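4.2 What stays on the table

The second strand of our material concerns objects that nobody had carried into the room for the meeting at hand. We began the study expecting these to be a nuisance category, the leftovers once agendas, laptops and notebooks had been coded. They turned out to be the richest part of the whole inventory, and we are delighted to give them a section of their own. Of the 587 objects logged across the Donudcombe and Fludwood offices between March and July, a good share were already on the table when the first person walked in, and a good share of those were still there when the last person left.

We call these resident objects. The term is borrowed, with a small change, from Jafarzadeh's work on staff kitchens, where a "resident" mug is one that has lost its owner but kept its place on the shelf. On a meeting table the ownership question is looser. A resident object may well belong to someone, and people may even know who, but it is treated during meetings as part of the furniture. It gets moved aside, leaned over, occasionally borrowed, and put back more or less where it was.

Position is where this becomes really interesting. Resident objects do not spread evenly over a tabletop. At both sites they formed what one interviewee called "the back fence": a loose row along the side of the table farthest from the door, with the open surface kept for whoever was sitting nearest. Drink containers dominate these rows. Cups, bottles and jars are tall for their footprint, they stay upright when shoved along, and they can be reached from a seat without getting up. Electronic items with a display are often found in the same row, and we suspect (though we cannot show it from the present data) that a tall neighbour protects a low one from being swept off by an elbow.

Figure 3 is a lovely case. The table is large, in a pale wood grain with a curved outline, and its far side carries a row of containers of quite different heights: an off-white cup, a shorter lidded jar with a knob and a side handle, and a red-orange bottle that stands above everything else in the row. A dark device with a bluish display sits at the left. Paper takes up a second band in front of the containers, with a magazine lying at a slight angle and a pale booklet partly behind it. The rows we coded in other rooms had this same layering again and again, tall things at the back and flat things in front of them, and we had not seen it described anywhere in the literature on meeting spaces.

The mat near the centre deserves its own paragraph. It is a dark grey cat face with green ears and enormous pale eye rings, and a pale pink object shaped like a computer mouse rests between the eyes. We coded mats as "bases", meaning anything flat that gives another object a fixed spot. Plain bases (coasters, folded paper towel, a spare envelope) tend to drift. People pick them up without looking, use them for something else and set them down wherever there is room. Figurative bases were much steadier. Réka Jakab, who did most of the coding at Fludwood, noticed this in her second week and kept a separate tally in the margin of her log sheets, for which the rest of us are very grateful. A mat with a face has a right way up. Turn it around and it looks wrong, and in the interviews several people described straightening one before sitting down, often with some embarrassment and nearly always with a laugh.

We think this small gesture matters. Shared rooms suffer from a familiar problem: everyone is a visitor, so looking after the surface is no one's job in particular. Straightening a mat is a form of care that costs two seconds, and it brings the hand to the table before the meeting starts. In 30 of the 40 interviews the respondent could name at least one object in "their" usual room without prompting, and the objects named were overwhelmingly the coloured, odd or figurative ones. The grey conference phone, which every room at Donudcombe has, was named by three people.

Two cautions. First, the inventory records where things were at the time of a visit, and says nothing on its own about how long they had been there. An item was coded as resident only if it appeared on consecutive visits to the same room or was identified as such by a regular user. The classification therefore rests on the logs and interviews taken together, and single photographs, including the one reproduced here, serve to illustrate arrangement only. Second, reading matter is awkward to place. A magazine on a meeting table may be a resident in the full sense, or it may have been put down ten minutes earlier by somebody on their way to lunch. The Hillari coding scheme, which we otherwise follow closely, puts all loose paper under "work material". We kept a separate code for printed periodicals and would encourage others to do the same – they behaved much more like cups than like agendas, staying in the outer band and being nudged along as the table filled.

The practical side is modest but cheerful. Clear-desk rules at both sites apply to meeting rooms as well as to personal workstations, and both facilities teams told us they enforce them unevenly. Our material gives them some support for that leniency. A cleared table is easy to wipe, certainly, but the rooms people spoke of with warmth were the ones with a fence at the back and something silly in the middle. Section 4.3 turns to the chairs, where the pattern is almost the reverse.

Figure 3. Meeting table with a row of containers along the far side, printed matter to the left and a cat-face mat near the centre.

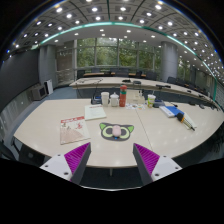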